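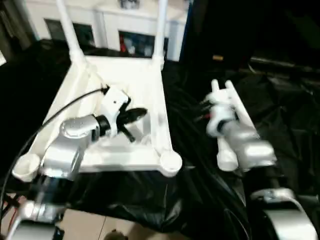 Dranus Clip-On Blue Light Lenses – Review

Posted by Samira Smadi, Nov 14, 2025

I wear prescription glasses all day and didn't want to buy a second pair for computer work. The Dranus clip-ons looked like a cheap way around that. I bought them in June and have used them at my desk most working days.

In the box you get the lenses, a soft pouch, a cleaning cloth and a folded sheet of instructions in very small print. There is no hard case. If you plan to carry them in a bag, buy one separately.

Fit

The clip sits over the bridge and has two rubber-tipped prongs on each side. It opens wide enough for my plastic frames, which are on the thick side. My husband tried them on his thin metal pair and they slipped down whenever he looked at his keyboard. The listing says "universal fit" and I would not go that far.

The lenses come in two widths. I ordered the wider one and it covers my own lenses with a small gap at the outer corners. You stop noticing the gap after a day or so. They flip up, and the hinge still holds its position.

Color and glare

There is a light yellow tint. White pages look a little cream. For email and spreadsheets this is fine, but I flip them up when I edit photos. Reflections from the window behind me are weaker than with my bare glasses, though they don't go away. I can't say whether the lenses do anything for sleep. I didn't notice a change either way.

Comfort

They add some weight at the front. After 3 hours I feel it on my nose, and by late afternoon I usually take them off. My older Marti pair was lighter but scratched quickly. These have one fine scratch on the left lens, low down and out of my line of sight.

Cleaning

Fingerprints show up easily because you have to pinch the clip near the lens. The cloth supplied is too thin to be much use. I use warm water and a drop of dish soap.

Good: easy to put on, firm hinge, works with thick frames
Not so good: no hard case, slips on thin metal frames, poor cloth

Rating: 3 out of 5

I'd buy them again for the desk at home – for travel I would look at something lighter.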